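Ticket 3229
Project: Rurkby College robotics course, simulation track
Component: Horkelar sim, drawer task
Status: Resolved, one follow-up open
Priority: Normal
Opened by: student team, bench 4

Summary
Gripper stops short of the drawer on scripted runs. Manual control works.

Original report
We are doing the drawer assignment for the second half of the course. The arm has to move over to the wooden drawer unit, close on the front, and pull it open. When we drive it by hand with the keyboard, it gets there. When we run our script, it stops before it touches the drawer and the run times out at 800 steps. No error in the console. The log only says "goal reached," and the grader then gives us a zero for the run.

Steps to reproduce
1. Start Horkelar with the course scene.
2. Load the team config from the Clendomance folder.
3. Run the drawer script with the default seed.
4. Wait for the timeout.

Expected: gripper closes on the drawer front.
Actual: arm moves partway, holds still, run ends.

What we tried before opening the ticket
Restarted the sim. Reinstalled the course package. Ran it on the other lab machine, with the same result. Raised the step limit, which only made it wait longer. Changed the gripper force, no difference.

Reply from course support, 10:40 a.m.
Thanks for the steps. I can reproduce it with your config but not with the stock one, so the install is fine. "Goal reached" means the controller thinks it is where you told it to go. Please send the target pose your script prints at the start of the run, and the drawer pose from the scene file. Also tell me which frame each one is in. The scene file uses the world frame. The controller expects the base frame of the arm.

Please turn on the side view for your next run and save a still while the arm is moving. The wrist view is hard to judge distance from.

Reply from team, 11:25 a.m.
Both poses attached. We read the drawer pose straight from the scene file and passed it to the controller. We did not convert it. We thought the loader did that. The other view is on now, still is below.

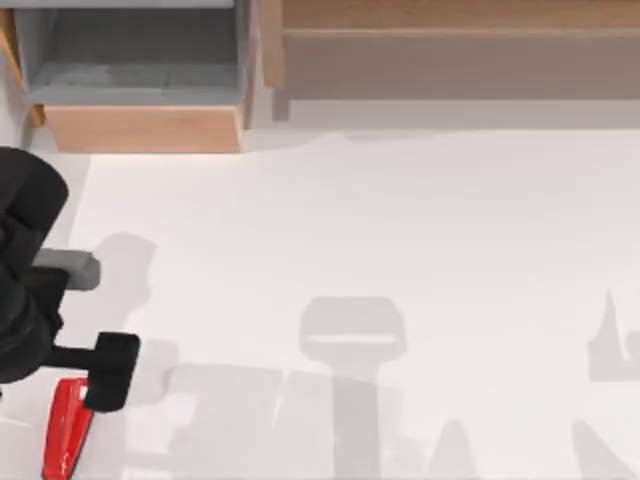
We also checked the shadows setting, as someone on another team said it slows the sim down enough to drop commands. With shadows off, the run stopped at the same spot. We turned them back on.

Reply from course support, 1:15 p.m.
The loader used to convert poses in last year's package. It does not anymore, and the assignment sheet still says it does. I will get the sheet fixed. For now, add the conversion yourselves. There is a helper in the Bhardwaj utilities module called world_to_base. Call it once, right after you read the drawer pose. Do not call it inside the control loop or it will be applied again on every step and the arm will wander off.

Your two poses differ by 119 mm along x if I convert yours by hand, and that matches how short you are stopping.

Reply from team, 2:05 p.m.
Added the call after the pose is read. The gripper now reaches the drawer front and closes on it. The first pull opened the drawer partway and then slipped. We had left the gripper force at the lower value from our earlier testing. Put it back to the default and the drawer opens all the way.

We ran 100 seeds overnight settings-wise the same as the grader. 76 passed. The failures we looked at are all ones where the arm starts turned away from the furniture and runs out of steps on the way over.

Reply from course support, 2:50 p.m.
The pass mark for this part is 70, so you can submit as it is. If you want the rest, add a waypoint above the open floor before the final approach. Going straight from the start pose makes the planner take a long way around when the arm is turned. Keep the step limit at 800 for anything you submit. The grader ignores the value in your config and uses its own.

Resolution
Drawer pose was passed in the world frame to a controller that expects the base frame. Fixed in the team script with world_to_base. Gripper force restored to default.

Follow-up
Assignment sheet, page 2: remove the line about automatic pose conversion. Assigned to course support, due before the December lab.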